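Jolley hikes wholesale prices on drinkware, cafes get till November

Housewares supplier Jolley is raising wholesale prices on most of its reusable cups and tumblers, and the small cafes and diners that buy from it have until the end of November to get orders in at the old rate.

The notice went out to trade accounts overnight. Two pages, most of it a price table. Everyday tumblers go up the most. Pitchers and serving trays stay where they are for now, and children's cups are under review, whatever that means.

Jolley blames resin costs and freight. It also says it held prices flat through two contract renewals and can't do it a third time.

The minimum order is changing too, and that's the part buyers were grumbling about this morning. Trade customers used to be able to order by the sleeve. From December it's by the case, and mixed colors in one case will cost extra. Accounts that spend less than $2000 a year lose free delivery.

"We don't have anywhere to put cases," said Iida Niskanen, who runs a 40-seat lunch place with her brother Ville. "We have one closet. The mop lives in it."

The Niskanens spent $630 on cups and tumblers last year, nearly all of it replacements. Stuff walks out the door, stuff cracks in the dishwasher, stuff goes home with kids. Under the new terms they would pay for delivery every time, and they'd be stuck with one color unless they pay the mixing fee.

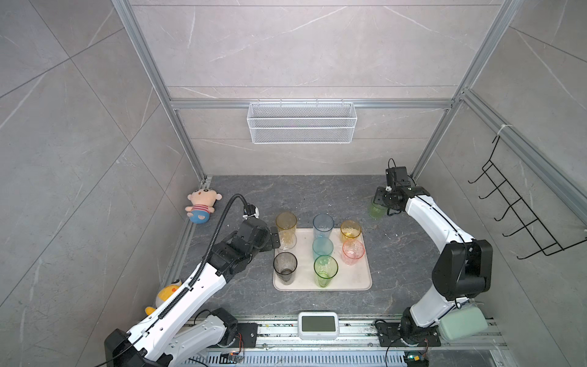
Ville Niskanen said he had already called two other suppliers before the breakfast rush. One, Doltora, quoted him a lower unit price but a six week wait. The other didn't pick up.

"Six weeks is fine if you plan," he said. "We are not planners."

Doltora confirmed it is taking new trade accounts, and said its own price list is fixed until spring. A sales manager there said calls were up since the Jolley letter but wouldn't give a number. No minimum on first orders, case minimum after that. So not a huge difference, except on delivery, which Doltora charges at a flat rate regardless of spend.

Jolley has 2422 trade accounts, according to the notice, and the company says most of them won't be affected by the delivery change. It did not say how many will be. Asked for that figure, a spokeswoman said the company was "still working through account histories" and would write to customers seperately if their terms were changing.

She did confirm that 428 product lines are covered by the increase. Customers can ask for the full list from their account rep. It is not on the website.

Bigger buyers seem less bothered. Bahrami, the lunchroom caterer, said it orders by the pallet anyway and has its pricing locked under a separate contract. School and hospital customers are mostly on deals like that. It's the independents who buy off the standard list.

And a few of them are talking about buying together. A group order was floated on a local restaurant owners' message board before 9 a.m., with a handful of replies by lunch. The idea is one account, one delivery, split the cases up after. Jolley's terms don't allow resale between trade customers, but the spokeswoman said shared orders were "something we'd look at case by case." No pun intended, she added.

Wavar, which runs a restaurant supply counter and carries Jolley cups on its shelves, said it will keep selling singles and sleeves to walk-in customers. Prices there will go up as well, the store said, but not untill its current stock is gone. Staff figured that could last into the new year if there's no run on it. There may well be a run on it.

Iida Niskanen said she would probably go that way in the short term, pay a bit more per cup, skip the closet problem. Longer term she isn't sure. They've looked at switching to glass before and dropped it over breakage and the weight of the trays. Paper is out, customers complained last time.

Raising menu prices isn't on the table either, she said. They did that in the summer for eggs.

Orders placed at the current rate have to be submitted and paid for by close of business on the last day of November. Back orders count, as long as the payment clears. Returns on anything bought at the old price will be credited at the old price, and open boxes can't be returned at all.

Customers with questions about thier delivery terms should contact their rep. The phone line opens at 8 a.m. and was running a long hold this morning.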